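Hilo sobre el proyecto de robótica del curso, que ya va por la entrega dos de tres. Lo escribo por partes según voy teniendo rato.

1/ Somos cuatro en el grupo. Queremos que un brazo aprenda tareas de escritorio a partir de demostraciones hechas a mano. El proyecto se llama Castia. Nos tutoriza Rungnapa Pongsiri.

2/ La tarea de esta entrega es marcar una línea con rotulador sobre una superficie plana. En la primera era apilar vasos y salió bastante bien. Esta es más difícil de lo que pensábamos al elegirla.

3/ En julio grabamos 200 demostraciones y tiramos 61. Casi todas por lo mismo: se perdía la posición de la mano a mitad del trazo. 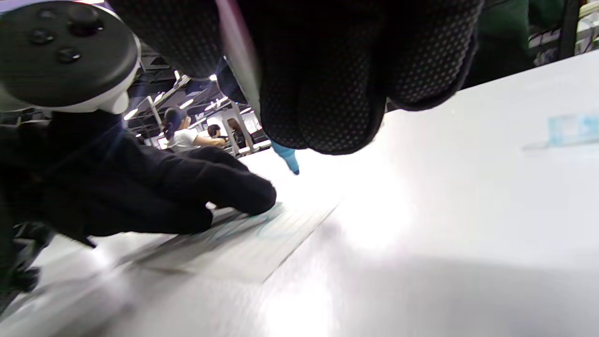

4/ El reparto de manos lo cambiamos hace poco. Antes cada uno sujetaba y marcaba como le salía, y luego los datos no había quien los comparase. Ahora la izquierda lleva el mando y aprieta la lámina contra la mesa, y la derecha baja con el rotulador de punta azul claro. Los guantes negros, siempre en las dos manos.

5/ El problema pendiente es el brillo. Con tableros blancos y los fluorescentes del techo, el detector de bordes confunde el reflejo con el canto de la lámina. Kanokwan Klinhom propuso bajar la exposición y repetir. Lo probamos mañana.

6/ Para etiquetar usamos un script propio que corta cada vídeo en cuatro fases: acercar, apoyar, trazar, levantar. La fase de apoyar dura tan poco que a veces el script se la come. De momento la corregimos a mano.

7/ El entrenamiento tarda aproximadamente 9 horas en el equipo del aula. Lo dejamos por la noche. Si alguien del otro turno lo necesita, que avise antes de apagarlo, por favor.

8/ Falta la memoria, que es lo que peor llevamos. El apartado de calibración lo tengo yo y lo subo a la carpeta común esta semana.

9/ Me preguntan si vamos a publicar los datos. Cuando esté corregida la fase de apoyar, sí. Antes no.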